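July, 2.40 pm. Paddle covers, Skindier job

Stovura's sheet claims the black rubber keeps its grip for up to 200 hours if it's cased after every use. I'd like to know who sat through that. Their comparison paddle is stored in "open air", no humidity given, and ours swings all over the place in summer.
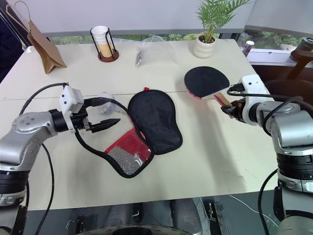

Storage is the part I don't buy. A zip case keeps dust off, fine, but it also holds sweat against the rubber if you put the paddle away damp. Ours has a grey mesh panel on the red-bordered pocket, and I can't see that doing much for airflow with a clear plastic window in the same pocket. Ko's cheaper sleeve might do as well – no colour trim, but it costs 12 dollars.

To do: weigh the case before and after a night in the cupboard, zipped, damp cloth inside. Same again unzipped. Ask Skititz for the missing humidity figure.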